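Section 7. Preparing the arm for a visitors' demonstration

Read this section before each open day. Questions go to Suryani Sinaga at the Memcombe workshop.

1. Lay the marble-pattern sheet over the slats, glossy side up. 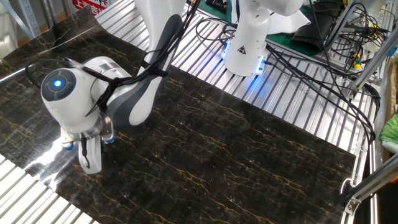 Choose the starting position of the gripper together with the person who will speak to the guests. Keep the fingers low above the sheet, and check that the small light on the wrist cap is blue. The cables must stay tied along the arm.

2. Load programme 302 from the Gistance menu. Set the speed to 8 per cent for the first run.

Note: Visitors at the back look mostly at the gripper. Do not stand between it and them.
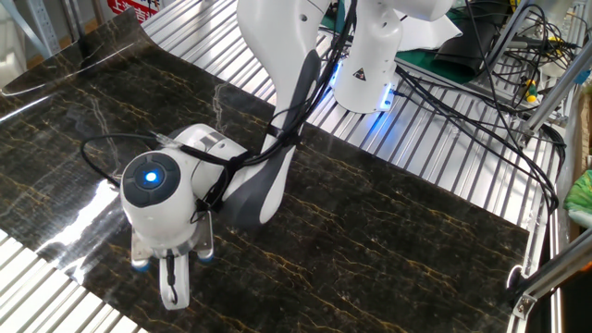 3. Look at the edges of the sheet. A small curl at a corner is permitted.

CAUTION: Do not press the curl down by hand while the programme is running.
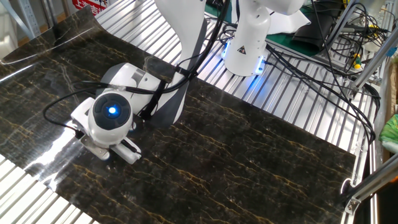
Fig. 7-3. Gripper over the sheet, fingers pointing down.

4. Run the programme once without guests. Khairul Khoo or Effie Kinnear must be present at the stop button.
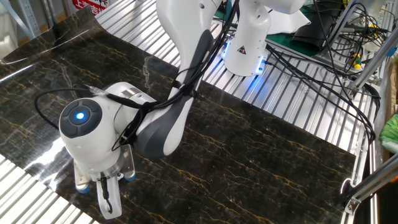 If the run stops before the end, write the message in the log book and start again from step 2. Do not continue from the middle.

5. Invite the guests to come in.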